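4.2 Handling of thin film with the Dritard kit

The Dritard kit is sold by Gonesley as a complete package for recording manual tasks: two hand-held grippers, the cables, and a licence for the recording software. In the first part of our review we tested it with rigid objects only. For the present section we chose plastic bags, as the supplier's leaflet names packing among the intended uses. Four operators took part and together they recorded 270 episodes at the table in our laboratory. 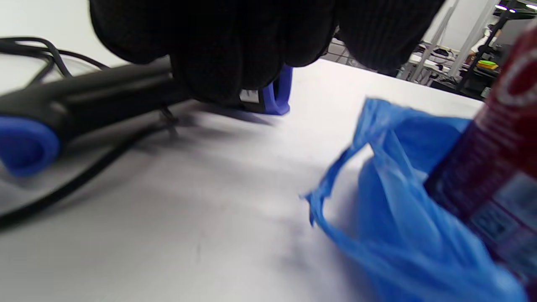 Gretier, September

Figure 3. Hand-held tool on the table, with a blue bag and a red bottle.

The operators wore black knit gloves during all sessions. We had expected that gloves would disturb the work with the handle, but only one operator complained, and her complaint concerned the cables – they pulled at the tool when she turned her wrist to the left. The manual recommends to fix the cables at the forearm. We did not find this comfortable for sessions longer than 40 minutes, and later we left them free.

Opening a bag was the most difficult step. The film sticks to itself, and the jaws can take two layers in place of one. Closing a bag by its neck needs both hands close together, and for this step the operators could choose between the tool and their gloved fingers. Most of them preferred the fingers.
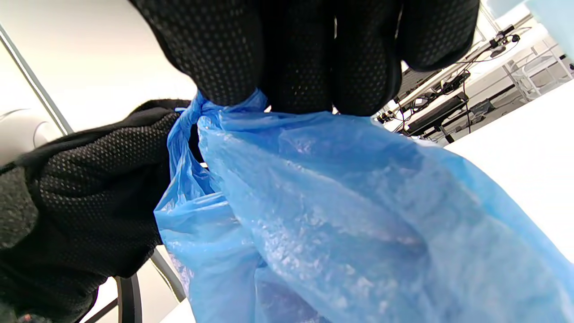
Poonam Joshi
Test engineer, Rathore

The neck of the bag should be gathered before it is twisted, otherwise the folds slip out on one side. We wrote this in the instructions after the first Saturday session, and the episodes became more similar to each other.

A further remark concerns the price. The kit costs 600 euros per set without spare jaws, and the software licence must be renewed each year. For a small laboratory this is acceptable – but the spare parts should be included. The results for each operator are given in Table 2.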